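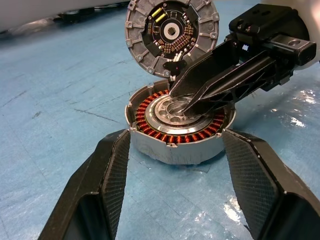 Issue 9, page 5

Samton Repair Workshop > Reports > Motor bench > February

Print this page | E-mail this page

Motor bench: progress report to the Dutness Fund

It has been a lovely busy stretch on the motor bench, and I'm so pleased to be writing this one! When we applied for the grant we said we would learn to open, clean and close small brushless motors instead of sending them for scrap, and we are now doing exactly that, most afternoons, with the kettle on.

The motor on this page is typical of what comes to us. It has a round metal cup with a ring of copper windings inside and a bright hub in the middle, and the circuit board is fitted inside the cover. I still get a little thrill when a cover lifts and there is all that copper (so neat!). Having the board in the cover means that once the two halves are apart you can get a proper look at both, though it also means the cover has to be treated gently. We now put covers down on their outer face, never board side down. That went on the wall in the first week and it has stayed there.

What we have done with your money

The grant paid for 30 hours of teaching from Bùi, who supplied our bench meter as well and has been generous with spare screws. Those hours are all used. The screws are the small sort that vanish under the cupboard, so we bought lidded trays, one tray to a motor, with the job slip tucked underneath.

The target was 50 motors opened and checked by the end of the grant. We have reached 30, which puts us where the plan said we should be. Nine of those had worn bearings, and five had faults on the board that we can't mend yet. The board faults are the part I most want to get better at. At present we note what we find, close the motor up and put it on the Prirnau shelf, where it waits for the specialist supplier to quote.

What has been slower

Bearings! The size we use most was out of stock for weeks and the jobs piled up. We have now ordered a box ahead. The written guide is also behind. The opening and cleaning pages are finished, but the reassembly section needs another go as our first testers found it muddled, and they were quite right.

Next

Finish the guide, work through the waiting bearings, and run two evening sessions starting at 6.30 pm for people who have never opened a motor before. Both are full already, with a list for a third. Do come to one if you can, we would love to show you the bench.

Lucyna Mazurek
Motor bench lead

Related items
Motor bench: first report to the Dutness Fund
Tool library opening times
What we can and can't take in for repair
Soldering evenings: how to book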